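Brotthorpe Playhouse — pre-opening walk-through, "The Skimwood Ghost"
28 October 2022. Checked by Tapio Ojala
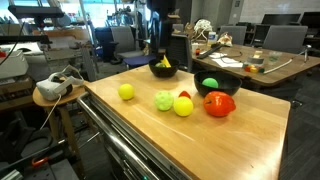 1. Fire exits clear — PASS. Stage left was blocked by a chaise longue at noon and by its matching footstool at two.

2. Trapdoor lock — FAIL. Latch sticks. The ghost rises on cue but sinks when it likes. Urkach to refit before the first preview.

3. Fly lines, load tags — PASS. Line 40 retagged at 800 lb. The old tag was in pencil.

4. Balcony rail — PASS, with a sigh. The ironwork dates from 1878 and so does the wobble. No leaning, Mr. Baluyot included.

5. Fog machine — PASS on the low setting. High setting hid the orchestra, to mixed reviews.

6. Prop swords blunted — PASS.

7. Aisle lights — FAIL. Row G out since June. Work order 2825, still open.

Recheck items 2 and 7 before the house opens.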